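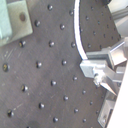

Issue 71

Our group at Majali completed another round of demonstration recording in June, and I would like to set down how the work is now organized.

The wrist camera supplies most of what the model learns from. It sees the pointed finger, the perforated plate beneath it and part of the cream block on the far side. The white cable also crosses the view, and Nizar Awad has asked that it be left in every recording – the model will have to work with it later.

The target for this task was 500 demonstrations. Operators record in sets of 20, then pause while Noura Rawashdeh reviews the files. A demonstration is kept if the finger reaches the named hole without touching the plate. Those that fail are stored separately with a short note. In the last round, 71 were set aside, most of them for contact at the final moment of the approach.

Lighting remains a concern. The rims of the holes catch it strongly, and the white panel beside the gripper is close to featureless in places. Demetrio Arrieta proposes a lower exposure for the next round. I support the change, provided that the earlier recordings are labeled with the old setting.

Scratches on the plate will stay as they are.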